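Toy loan scheme, Mistmont: progress to the end of May

The grant of £3,000 has paid for shelving, washable storage bags and the first batch of soft toys. We have spent 1,162 of it so far. The register now lists 362 toys, and 91 families in Mistmont and Gorimville have borrowed at least once.
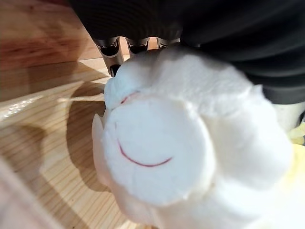 Stiltari Family Centre | Play and Lending Team

Soft toys go out more than anything else, the white sheep with the red stitched smile among them. Each one has its seams checked on the table when it comes back.

Two things are behind plan. The Ene collection point has no opening hours yet, and the printed catalogue is still with the designer. We expect to settle both before the next report.

Annelies Maes
Scheme coordinator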